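Movie Night in the Living Room: What I've Learned the Hard Way

August
by Emiliano Iglesias
15 comments | 5 shares

We started doing movie nights when the theater in Tomatdale closed for the summer to redo the seats, and then the seats took until Christmas, and by then we'd gotten used to our own couch. Our house went up in 1923 and has the crooked walls and the two outlets per room to prove it, so most of what follows comes from trying to get a decent picture and decent sound out of a place that was built for neither. If you have a nice square room with a switch by the door, skip ahead to the popcorn.

Get the room dark first

I spent way too much money on a second-hand projector before I spent a dime on curtains, and that was backwards. I had the Senska up on a bookcase, I was so proud of it, and everybody came over at seven o'clock to watch a submarine picture that looked like soup. You could hear that they were in a submarine. That was it.

What fixed it was a pair of lined curtains from the thrift store on Figueroa, hung wide enough to go a hand past the window on either side, with the bottom hems weighted down with washers. Most of the light comes in around the edges, so that's where your effort should go. If you rent and can't put up a rod, a tension rod inside the window and a dark blanket clipped over it will get you most of the way there. Then sit down in your regular spot and look around for the little stuff (the router, the clock on the cable box, the power strip). A square of black electrical tape over each one and you're done. Just don't tape over the sensor on the thing you need the remote for, ask me how I know.

One more, for the people who like a snack they can see: a string of warm lights behind the couch, below the level of your shoulders, gives you enough to find your drink by and barely touches the screen. 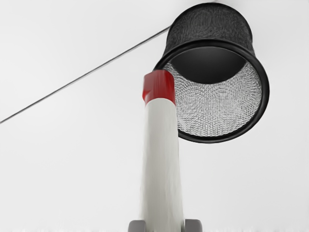

Put the screen where your neck wants it

Everybody hangs it too high! I did too. Sit down, lean back the way you really sit an hour into a long one, and have somebody hold up a broom handle on the wall until it lands where your eyes go on their own. That's the middle of your picture, or close to it. Mark it with painter's tape and live with the tape a couple of days before you drill anything.

If you're projecting on a bare wall, wash it first. Mine had years of kitchen on it, and a sponge with warm water and a drop of dish soap did more for the picture than any of the settings did. Let it dry overnight. If you have dents, a little spackle and a light sanding, and then a flat paint. Shiny paint gives you a bright spot in the middle that follows you when you move your head, and it makes night scenes miserable.

Keep your projector's feet on something solid, too. I had mine on a wobbly plant stand for a while and every time the dog walked through, the whole cast got seasick.

Voices, and why you can't hear them

My number one complaint about newer movies is the whispering. You turn it up for the whispering, then a truck blows up and the baby's awake. Look in the sound menu for anything called night mode or dialogue or voice, and turn it on. If your TV is set to surround and all you own is the two speakers in the TV, switch it to stereo. Mine was sending half the talking to speakers I don't have.

Soft things help a lot. A rug, a quilt over the back of a chair, a bookcase with real books in it. We have wood floors and it used to sound like everyone was arguing in a gym. 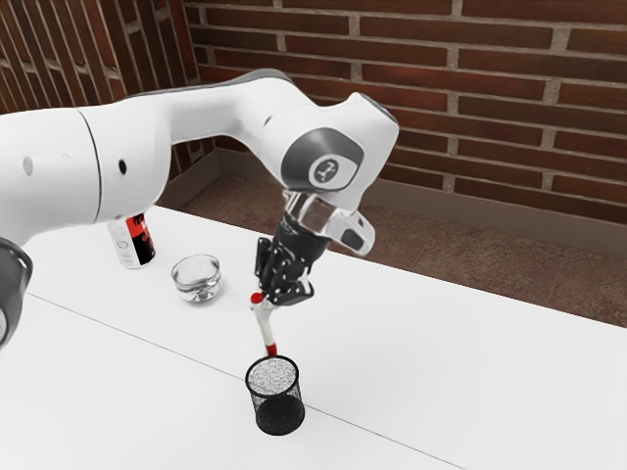 Reflections are the other thing that'll wreck a dark scene, and they come from places you'd never think to check. Ours came off the coffee table. Lean down and look along it while something bright is playing and you'll see the picture lying there upside down, glowing away. A white tabletop like the one in the photo is about the worst you can have in front of a screen, it throws light right back up at the wall, and anything white and rounded standing over it only adds to the glow. Throw a dark cloth over it when the lights go down. I use an old brown tablecloth with a gravy stain and I've gotten so used to it that I leave it on for breakfast. Glass picture frames on the side walls are just as bad, so turn those around or take them down for the evening.

Discs, because I still have them

I own a silly number of discs and I'm not sorry. The wait for my favorite, Mimonon, to turn up on any of the services went on so long that I quit checking. If a disc skips, wipe it with a soft damp cloth from the middle straight out to the edge, never in circles. Hold it up to the light: a hazy patch is usually fingerprints and it'll wash right off. Store them standing up, away from the radiator, and when you take one out press down on the hub with your thumb first so you're not bending it.

And please put it back in the right case. I opened a Western last month and found a yoga workout.

Popcorn that doesn't go soggy

Heavy pot, three kernels in the oil, lid on. When those three pop, take it off the heat, pour in the rest in a single layer, wait half a minute, then back on the burner. That little wait gets them all to the same temperature and you end up with hardly any old maids in the bottom. Crack the lid to let the steam out while it pops. Salt it right away, fine salt, and if you want butter, melt it and let it bubble for a few minutes first so the water cooks off. Paper bags for serving, by the way, if you have a crowd. They're quieter than a bowl being passed around and you can shake them. 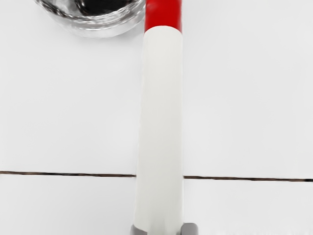
Riet Mertens wrote in after my last movie night column to tell me I had the intermission all wrong. She says to stop at the first quiet scene after the one-hour mark, never right after a cliffhanger, or people stand in the kitchen guessing the ending and somebody gets it. She also sets a kitchen timer for 15 minutes and starts the movie when it rings, whoever is or isn't back.

I tried it. We lost my brother-in-law for the whole second act, but the rest of us were in bed by eleven, so the timer is staying. Next time I want to get into outdoor screens, and what to do about moths.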